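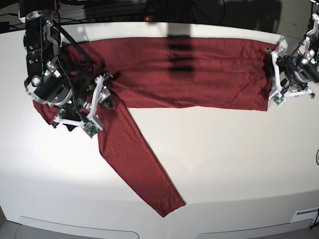

Cloth flattening, how do you decide what counts as a good episode?

Storkuvmont Forum > Manipulation > Data collection

tallboy_k
Posts: 79

We are collecting teleoperated episodes of laying clothes out flat with two arms on a white table. The long-term aim is folding, but for now the task is only "take a crumpled garment and spread it". The first batch was 100 episodes, all with the same dark red knit garment, recorded by 3 operators.

I trained on the lot at the weekend and the result is poor in a particular way. The policy goes down to the cloth, closes near it, lifts nothing, opens, and goes down again in the same place. It will do that until somebody stops it.

My question is about the data more than the model. When I went back through the recordings I found plenty where the operator missed the first pinch and had another go. I had marked these as good, as the garment was flat at the end. Would you keep them, cut them, or bin the whole episode?

Second question, how flat is flat? We have no written rule and the operators disagree.

mossend
Posts: 412

Cut them. We had the same thing with towels. If a quarter of your episodes have a missed pinch followed by a second attempt, then "close on nothing and open again" is a perfectly ordinary thing to do as far as the model can tell. You taught it that.

What we did was re-record. Operators were told to stop and discard if they missed. It was slow for the first few days and then people got better at it.

As for flat, write it down. Ours was "no fold you could lift with one finger". Not very scientific but everybody could apply it.

Farhad Shokri
Posts: 1,106

I'd go the other way on the first question. Missed pinches happen when the policy runs. If it has never seen one, it won't know what to do when it has two closed fingers and no cloth. You want examples that begin from the bad situation and end in a good one.

What you don't want is the approach to the miss. So keep the recovery and drop the few seconds before it. In Wuvov you can set the start marker of an episode after the fact, without re-exporting, so it's a matter of dragging it along to the point where the fingers reopen.

How are your operators approaching the cloth? From above or from the side?

tallboy_k
Posts: 79

It varies, and I suspect that's part of it. One of them comes straight down on top of the fabric. The other two go for the near edge and try to get a fingertip under it from the table side.
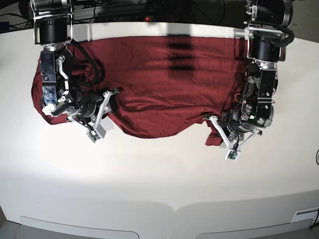 Both grippers at the lower edge of the cloth.

The edge method misses less often but it takes longer, and it goes wrong if the edge is folded under. From above you get more than one layer without knowing. I've not told anybody to use one or the other.

I didn't know you could move the start marker in Wuvov. I have been exporting everything and trimming it with a script.

pennant
Posts: 58

Pick one. Mixing two strategies in a set of 100 is asking for trouble. With a few thousand it might sort itself out, but at your size the model will get half of each.

Farhad Shokri
Posts: 1,106

I half agree. The policy class matters. Some of them cope fairly well with two ways of doing the same thing, some average them and land between. tallboy, which are you using?

tallboy_k
Posts: 79

The default one in Huvton. Chunked actions, all cameras in, nothing changed apart from the image size.

Farhad Shokri
Posts: 1,106

Then it should cope in principle, but pennant is right that your set is small. I'd have them all go for the edge, and treat "edge folded under" as its own case and collect it on purpose.

mossend
Posts: 412

I still think the recovery idea is being oversold. We tried it. Two problems. Operators knew they were recording recoveries, so they set up very tidy failures that never looked like the ones the policy made. And the trimming was done by whoever was free, so the start marker was in a different place every time.

If you want recoveries, run your bad policy, let it get stuck, and have the operator take over from there. Those are real failures. Staged ones are a waste of an afternoon.

Farhad Shokri
Posts: 1,106

No argument from me there, takeovers are better. But he has a batch already recorded with natural misses in it, nobody staged those. Throwing them out seems daft.

lowfield_anna
Posts: 23

Can I ask about starting positions? Before you worry about the misses I would look at how the garment gets on to the table. When I began, the operator picked it up, dropped it in the middle and pressed record. After a while I noticed that everybody drops it in much the same way, holding it by the same part. My starts looked random and weren't.

I now do it from a list. Left, right, back, hanging over the front, inside out, rolled, part folded. The person at the table reads the next line and does what it says. It's boring but the starts are spread properly.

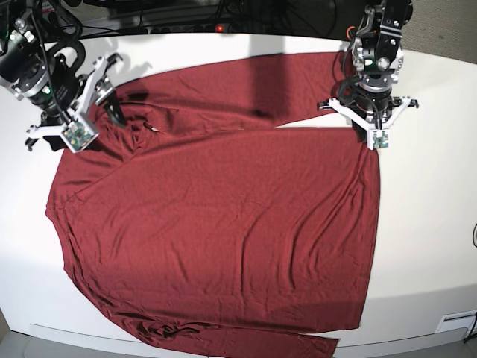
Photo: Farhad Shokri

Over the front edge is the one I'd push hardest. If the hem hangs off the table, the wrist cameras don't see the end of the garment and the weight of it pulls everything else along. My policy was hopeless with it until I had a decent number of those.

tallboy_k
Posts: 79

Thanks, that's useful. I checked, and in the whole batch there are 9 where any of the cloth starts over the edge. No list, it was all "chuck it down and go".

Did you have the operators reset, or a second person? We have one person doing both and I think they get lazy about it by the end of the session.

lowfield_anna
Posts: 23

Second person if I can get one. If not, I do fewer episodes. Operator resets are kinder than they should be. You know you're the one who has to flatten it again.

pennant
Posts: 58

One garment is a problem as well. Dark red on a white table is about the easiest thing you could ask a camera to find. Put a white shirt down and see what happens.

mossend
Posts: 412

It's a first batch. One garment is fine for finding out whether the pipeline works. I'd add a second once the first is reliable, not before.

pennant
Posts: 58

I did it that way and had to start again, as all my wrist camera settings had been chosen for the one colour. If he has a grey one and a pale one handy it costs nothing to put them in now.

tallboy_k
Posts: 79

It costs a bit, everything has to be labelled by garment. But I take the point about exposure. The overhead view is steady enough. The wrist view changes a lot when the gripper gets low, because the table takes up more of the picture and the creases get darker or lighter depending on the side you come in from.

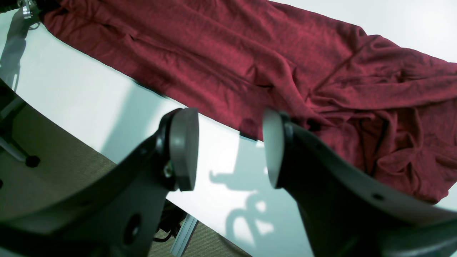

I've left exposure on automatic so far on all of them. My worry about fixing it is that a setting that suits the red will blow out on a pale cloth, and then I've got two sets that don't match. Does anyone run the wrist cameras fixed?

Farhad Shokri
Posts: 1,106

Fixed, always. Set it so the bare table is just short of white and leave it. You lose some detail in the dark folds, but the loss is the same every time. With automatic, the same crease is a different brightness in two episodes and the model has to learn to ignore that.

Write the value down somewhere. I once had a camera go back to automatic after a power cut and didn't spot it until the following Tuesday.

gorsebank
Posts: 7

We run ours on automatic and it's never been a problem. We jitter the brightness in training anyway, so the model has to ignore it whatever you do.

Shadows gave us more bother. Ours fall across the cloth in the same spot every time and the first model seemed to use them as a landmark. We moved one lamp between sessions and it went to bits. After that we moved the lamps on purpose.

mossend
Posts: 412

Same as gorsebank on exposure. I've run it both ways and couldn't tell the results apart.

Farhad Shokri
Posts: 1,106

On towels, though. Towels are hard to get wrong.

mossend
Posts: 412

Come and try it with ours.

tallboy_k
Posts: 79

Right, this is what I'm going to do with the next batch:

Edge approach only, all operators.
Start positions from a list, with extra for hem over the front and edge folded under.
Somebody else does the resets where possible.
For the old batch, move the start markers past the missed pinches and keep the rest.
Exposure fixed on the wrist cameras. I'll leave the overhead alone.
Flat means no fold you can lift with one finger. Stolen from mossend.

I'll leave the lamps for now, one thing at a time. Still undecided on the second garment.

pennant
Posts: 58

Put it in. You'll be glad of it in April.

lowfield_anna
Posts: 23

Does the Gashaw exporter keep the moved start markers? I thought it went back to the raw times.

Farhad Shokri
Posts: 1,106

It does go back to raw unless you tick "use edited bounds". Off by default. Check the length of one trimmed episode after export before you do the whole lot.

tallboy_k
Posts: 79

Just checked one and it had come out at full length. Ticked the box, did it again, and it's the right length now. Thanks. Will post when the retrain has finished.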